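Draining and drying in shared kitchens: speaker notes
Levchenko room, 40 minutes including questions

Opening (3 min)

Start with scope. The talk covers hand-washed crockery between the last rinse and the cupboard. Washing itself was covered in the earlier session, so refer people to those notes if they ask about detergent or water temperature.

State the problem: most shared kitchens have a decent sink, a decent tap and whatever rack was left behind by the previous tenants. The rack gets no thought until something chips or the counter starts to smell.

Mention the Wekent kitchens once, as the background for all of this. 12 kitchens, one rack each, no written routine. Trukirari is the name of the routine we wrote for them. Don't dwell on the name.

Terms (5 min)

Define these slowly, as people use them loosely.

Divider: the upright wire that holds a piece on edge.
Pitch: the distance from one divider to the next.
Lean: the angle of the piece away from vertical.
Base: whatever the piece stands on, wire or plastic.

Point out that pitch is fixed when you buy the rack and lean is decided every time someone puts a dish down. Most arguments about racks are about pitch. Most bad results come from lean.

Bowls (10 min)

Bowls are the harder case. A plate is close to flat and will stand in almost any slot. A bowl has depth, so it takes up the slot it sits in and a good part of the one beside it.

Two options. Upside down on the wires is stable and uses a lot of floor area, and the foot of the bowl holds a ring of water. On edge uses less floor and lets the inside drain, but the lower curve needs to drop properly between the wires and something has to hold the bowl from the front.

Go through on edge first, with the slide up. Squared loops in front, bowl behind them, inside facing out. Draw attention to the bottom edge down among the wires.

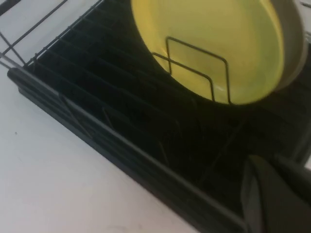

Common faults with bowls

Nesting two on edge. The inner one drains onto the outer one and the gap between them stays wet. If there are more bowls than spaces, dry one by hand and put it away.

Too much lean. Past a certain point the lower curve becomes a cup and holds a spoonful of water. Tip it back toward vertical.

Heavy bowl at one end of a light rack. Load from the middle.

Ask the room at this point how many people put bowls upside down. Allow a minute for it — the answers usually run long.

Plates (10 min)

Sort by diameter, largest at the back, so that small plates are not hidden and left for a week. One plate per slot. Side plates can go closer together than dinner plates, but leave an empty slot after any plate with a deep rim.

The rim is where water collects. On a plate stood close to upright, it runs round the rim and drops from the lowest point. With more lean, the flat centre drains slowly and marks show on plain glazes. Light colours hide water spots and show tea. Dark colours do the reverse.

The slide has a large pale yellow plate by one of the upright loops, face tilted up. Use it to talk about lean, then ask where the lowest point of the rim would be.

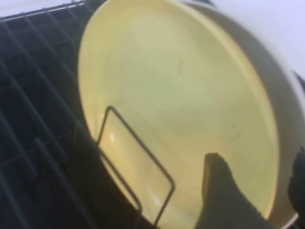
Garnix wrote in after the October version of this talk to say that the whole section on lean was beside the point in a small kitchen, where the rack is full by 8 am and every piece goes wherever there is a hole. The suggestion was to set a limit on pieces and forget the angles. Fair comment. Read it out, then give the reply: the limit is in the routine now, at 20 pieces for a full-size rack, and the notes on lean apply to whatever is under the limit.

Base and counter (7 min)

Wire over a solid lower section keeps drips off the counter, but the lower section has to be emptied. Dark racks hide scale and residue. Run a finger along the underside of the wires once a week and go by that.

Lift the rack to wipe the counter. Wiping up to the edges leaves a line that is harder to remove later.

Coated wire: check the bends and the cut ends first. If the coating has split, bare metal will mark pale crockery. Replace the rack. Touch-up paint does not last over a month in daily use.

Questions (5 min)

Likely ones: tea towels versus air drying, cutlery, glasses on the same rack. Cutlery is a separate talk. For glasses, say rims down, on their own mat, and move on.

Handout is one page, by the door.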